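Call for Participants: Household Manipulation Demonstration and Open Day

Posted by: Sovora, Domestic Robotics Group
Location: Sovora test apartment, Urkum building, ground floor
Period: February
Positions: 12 visitor operators, two session assistants
Reference: 348

Summary

Sovora is looking for adults to take part in the February open day at its test apartment. Participants will watch a two-arm robot carry out cleaning tasks in a furnished room, then operate the same system under supervision for a short period. Recorded operation from the sessions will be added to the Cluvine task set, which currently holds 1503 completed runs.

No background in robotics, programming or engineering is required. Applicants who have worked in housekeeping, hotel service, elder care or commercial cleaning are encouraged to apply. The task procedures were written by engineers and need review by people who do the work for a living.

Work to be demonstrated

The program covers bedroom and hallway tasks only. Kitchen tasks were dropped from this round and will be scheduled separately. The bedroom block consists of picking up small items from a soft surface with a hand brush and dustpan. A quilted mattress is a difficult surface for this work. Small objects settle into the stitching, the dustpan lip does not sit flush, and the surface gives under the brush. The left arm handles the dustpan and the right arm handles the brush. Each run starts with both tools lying on the mattress and one small object between them. 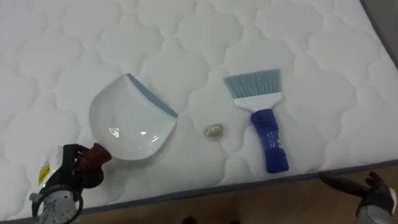

Visitor operator (12 places)

Operators attend one session of about three hours, morning or afternoon. The morning session starts at 9:30 a.m. and the afternoon session at 1:30 p.m. Each session is made up of the following:

Check-in, consent forms and safety briefing, given by Tanveer Afridi.

Demonstration of the bedroom block by a staff operator, with questions taken between runs.

Supervised practice on the leader arms. Movements made on the leader arms are reproduced by the robot arms at reduced speed.

Recorded runs. Operators are asked to attempt the full task: grasp the dustpan, grasp the brush, sweep the object into the pan and hold the pan level. Failed attempts are kept and labeled. There is no target number and no ranking of operators.

Written review of the task procedure, one page, completed on site.

Requirements for operators

Age 18 or over.

Able to stand for up to 40 minutes at a time. A seated station is available on request and should be noted in the application.

Normal or corrected vision sufficient to follow a small object on a monitor.

Use of both hands. Left-handed applicants are welcome, and the station can be set up for either hand.

Able to follow spoken safety instructions in English.

Flat, closed shoes. Loose sleeves, lanyards and bracelets must be removed before entering the arm area.

Session assistant (two positions, paid hourly)

Assistants work both sessions plus a half-day of training in the preceding week. Duties are to reset the mattress and tools between runs, log start and stop times, record the outcome code for each run, and keep visitors behind the floor line while the arms are powered. Assistants do not operate the robot. Prior experience with lab record keeping or equipment setup is useful. Applicants must be able to lift 30 pounds.

Assistants report to Akosua Issahaku, who runs the floor on the day.

Recording and data

Arm positions, gripper state and camera video are recorded during all operator runs. The cameras are directed at the work surface, but hands or clothing may be visible in some views. Audio is not recorded. Operators may withdraw their runs up to 14 days after the session by writing to the address on the consent form. Written reviews are stored without names.

Compensation

Operators receive a flat payment at the end of the session and reimbursement for local transit or parking. Assistants are paid at the posted hourly rate for training and session time. Lunch is provided for assistants only.

How to apply

Send a short message to the open day desk at Sovora, attention Roxana Apaza, with the reference number in the subject line. State the role, preferred session, any cleaning or care work experience, and any access needs. A resume is required for the assistant positions and is not needed for operators.

Operator places are assigned in order of receipt, with half held for applicants with cleaning or care experience until the closing date. Technical questions about the arms or the leader station should go to Conall Mac Carthaigh through the same desk.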